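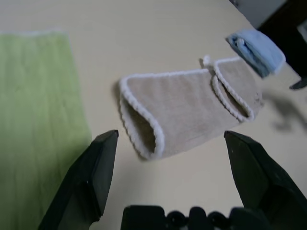 Bedix: a set of annotated arguments about parts and wholes

Version date: 4 April 2018
Maintained by: the Bedix project, Vondale
Status: stable, small fixes only

Summary

Bedix holds 60 short arguments on the question of when several things make up one thing. Each argument is split into premises and a conclusion, and each premise carries a label for the kind of claim it makes. The texts were written for the set. None are copied from published work.

Contents

arguments.tsv: one argument per row, with an ID, the full text and the conclusion
premises.tsv: one premise per row, linked to its argument by ID
labels.txt: the label list with a one-line gloss for each
splits/: 20 argument IDs held out for testing, the rest for training

All files are UTF-8 with Unix line endings. Empty cells mean "not labeled" and should not be read as "no".

Labels

The labels are "definition", "case", "principle" and "appeal to ordinary speech". A premise may have two labels. When it does, the first is the one both annotators chose and the second was chosen by only one of them. Premises with no shared label were rewritten and labeled again.
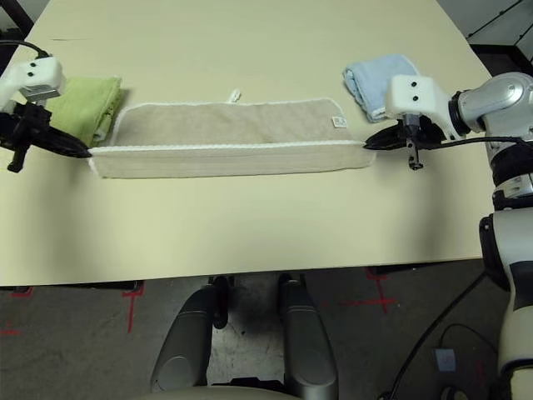

Premises labeled "case" are the hardest to get right, as the same object can support opposed claims. A ship and its planks are the usual choice, but household things work as well and bring fewer fixed opinions with them. Take the beige towel on the table: the small white loop at its upper hem and the care label toward its right end are easy to call parts of it. The fold that makes it a narrow rectangle is harder. An argument that counts the fold as a part needs a separate premise saying that shapes can be parts, and in Bedix that premise gets "principle", even when it is phrased as a remark about the towel.

Annotation

Two annotators worked through the full set in August using Pranimer, a plain form-based tool. They first labeled 10 practice arguments, which are not included in the release. Disagreements were logged before discussion, and the log is in notes/disputes.txt.

Known problems

Over 25 premises use "composed of" and "made of" as if they meant the same thing. They were left as written.
IDs are not in order. The old Namboodiri numbering was kept so that earlier references still resolve.
Arguments about groups of people are few, and those about events are missing entirely.

Use

The set suits teaching and small tests of argument labeling. It is too small for training a model from scratch. Please cite the version date with any results.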